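Skondbridge Handheld Grippers: Care and Repair FAQ

Last touched in September, when somebody stripped a screw. See question four.

What does this page cover?

The hand-held grippers at the Skondbridge bench: jaws, linkage, pivot screws, pads and storage. Software questions go to the Traten page, where they will be answered in a tone you may not enjoy.

How often do the pivots need attention?

Every 300 hours of use, or when the jaws start to feel like a drawer in a rented kitchen. Wipe the pivots with a dry lint-free cloth, work the jaws open and closed a dozen times, then put one drop of light oil on each. One drop. The gripper that came back in spring had been given what I can only call a marinade, and the oil had crept down to the jaw faces, where it made everything impossible to hold.

The jaws close crooked. Is it broken?

Probably not. Loosen both pivot screws a quarter turn, close the jaws on something thin and flat, and tighten the screws again a little at a time, left, right, left. If you do one side all the way first, you will be back on this page in ten minutes.

How tight is tight?

Snug, then stop. The arms should fall open under their own weight, slowly. If they don't move at all, you have built a paperweight. Use the short driver in the Edik drawer – the long one gives you far too much leverage and is how the September screw met its end. A stripped screw has to be drilled out, and the drilling takes a whole afternoon and most of your good mood.

Can I swap arms between two grippers?

Please don't. They look identical and they have worn differently. Arms stay with the body they came on, and the serial number goes on the bag before you take anything apart. Bag first, screwdriver second.

What do I test with after a repair?

Thin things, then soft things. Thin things show you whether the tips meet, and soft things show you whether they let go again. Put a box on the table with some cloth next to it and use whatever clutter is within reach. A bare bench flatters a bad gripper. Pinch something flat, hold it upright over the box for a slow count of 3, and watch for creep at the tips. Then try lifting a fold of shaggy fabric. If fibers stay behind in the jaws, clean the faces and start over.
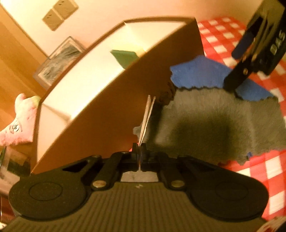 Lanying Xu objects that a slow count is no test at all, and that anyone who trusts it should try holding the same strip while walking to the window and back. She would also like it known that she has been asking for proper jaw gauges since before this page existed. Both points are fair. The walk is now part of the check, and the gauges are on the Zheng order.

What do I write in the log?

Serial number, what you did, which test items you used, and whether it passed. "Fixed it" is not an entry. We have 144 entries so far and almost all of them are legible.

Where do finished grippers go?

Jaws open, on the top shelf, on their backs. Never in the bin with the cables. If one fails the check twice, hang a red tag on it and leave it on the left end of the bench.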